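Dryer door swing, lint and a shelf of bottles

Mon 22 December

Print | E-mail this post

Since May I have been doing all my washing in the shared room downstairs, and I have enough notes now to write some of them up. Readers who came for the Abernathy bookcase series will have to wait for part four. The glue is still curing and the clamps stay on until the weekend.

Some context first. The building is called Briltodari. I have a one-room unit on a work contract that was meant to end in the fall and did not. There is no washer hookup in the unit, so laundry goes downstairs. The shared room has washers, at least one dryer that works, and a set of shelves with bottles on them. Back in Prarnville I had a top-loader and a clothesline, so most of what follows concerns things I had never needed to think about.

The shelves come first, as I spend more time looking at them than at anything else down there. They are white wire with grid panels at the sides, set against the wall under some large black lettering. Someone stocks them strictly by color. One level is amber, the next one down is red, and the one below that is green. The little dark green caps on top are a separate group and have a level to themselves.

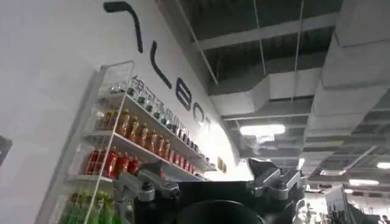 The shelving, with the amber row on the second level and the red row under it.

From a storage point of view this is a sensible way to load wire. A single straight row of identical bottles, shoulder to shoulder, supports itself. Mix two diameters in one row and the narrow ones start to lean, especially where the base of a bottle is smaller than the gap it straddles. I have wire shelving at home and cured the leaning with a sheet of clear plastic cut to the depth of the shelf. The cost was small and it took one evening, most of it spent looking for the good scissors.

The other point is weight. My own rule for wire units is heavy things low and small things high. A wall unit will tolerate the reverse if it is properly fixed, but I would rather not depend on the fixings. The small items are on the top level here, so whoever loads it seems to work the same way.

I did consider copying the color order for my own cleaning cupboard. I have four products in it and two of them are white, so the benefit would be limited.

Now the dryer. I use number one, the dark one beside the LG washer. The sticker in the corner reads 智慧烘, which I would put into English as "smart dry", followed by the number. I can't say how smart it is. I can say that a normal load for me takes 71 minutes from closing the door to folding, and that I have stopped trying to shorten this.

What I want to discuss is the hinge. It is on the right side of the drum. The washer I use is also on the right. When the dryer door is fully open it swings across in front of the washer, so the glass and its frame stand between the place the wet clothes come out and the place they need to go in.

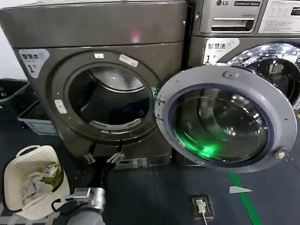 Number one with the door open. The washer is the silver-gray one on the right.

For a pair standing side by side, the better arrangement is doors that open away from each other: washer hinged on the outer side, dryer hinged on the outer side, and a clear path between the two openings. Many dryers are sold with a door that can be moved to the other side. Whether this one can be, I don't know, and it is not my machine to take a screwdriver to. Swapping the positions of the two machines would change the geometry as well, but then the hose and vent runs have to be looked at, and I doubt anybody will do that on my account.

My working method is as follows. The basket goes on the floor in front of the dryer, a little to the left. The dryer stays shut. Everything comes out of the washer into the basket in one go, the washer door is closed, and only then does the dryer door get opened. The basket needs 600 mm of clear floor, measured with the tape I keep in my coat. Before I settled on this I was passing things over the top of the open door by hand, a piece at a time, and socks were being lost down the gap.

I wrote to Corinne Ruiz-Ortega about this, who some of you will remember from the comments on the sink post. She used to lay out utility rooms for apartment conversions. Her reply was short: leave the door at half open and load from the left. I tried it for two weeks. It works for shirts. It does not work for a duvet cover, which catches on the latch side and drags.

Lint – the filter sits in a curved band at the bottom edge of the opening, just inside. This is a convenient position for cleaning and an inconvenient one for loading, as small items tend to land on it. I check it before every load, whatever state the previous user left it in. I use a soft brush from Grilent, the narrow one with the angled head. A dry paintbrush does the same job. Do not use anything wet.

Load size is the other variable I have been recording. With 5 kg of mixed cotton the 71 minutes above is enough. Above that, the waistbands and pocket linings stay damp and the flat pieces roll up around them. Splitting a big load in two takes longer on the clock and gives a better result. Towels I now dry by themselves. Over 17 loads I had one real failure, a fitted sheet that swallowed a pair of pants, and that was down to me. I had not shaken it out first.

Things I would still like to know:

Whether drying times change on the nights when the washers are all running. My records are too thin to say.

Whether a mesh bag for socks slows the drying of what is inside it. I suspect slightly.

What the vertical label on the lower left of the drum ring says. I have walked past it since May and keep forgetting to translate it – I will bring my reading glasses next time.

The spreadsheet is available if anyone wants it. It has a column for room temperature that I stopped filling in after the thermometer battery ran out, so ignore that part. Bookcase part four should be up once the clamps are off.

Print | E-mail this post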